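**Progress report to the Arnberg Fund: Vimimus perception and planning software**
23 Nov 2025

Work in this period concentrated on the segmentation module and on the link between it and the grasp planner. The project holds 1,958 kitchen recordings made with hand-held grippers, of which 1,021 have been labelled and passed to Plitier for training.

The planner now rejects grasps whose approach path crosses loose fabric. The rule was added after the module repeatedly merged cloth with the worktop behind it. Thin clear plastic remains the weaker class, and two changes to the depth filter are under test. Planning time per grasp has fallen by 15 per cent - mostly through caching of the collision map.

Recordings of waste baskets and crowded counters have been given priority in labelling, as they combine mesh, film and folded cloth at close range.
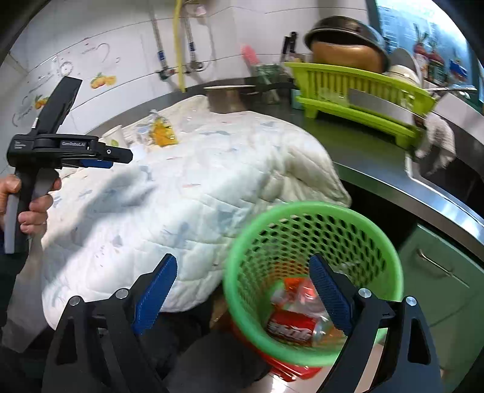 Sobczak replied to the draft of this report that the cloth rule is too strict for small kitchens, and asked that it be made a setting before the January release. We accept the point. The threshold will be moved to the configuration file, and results with and without it will be included in the next report.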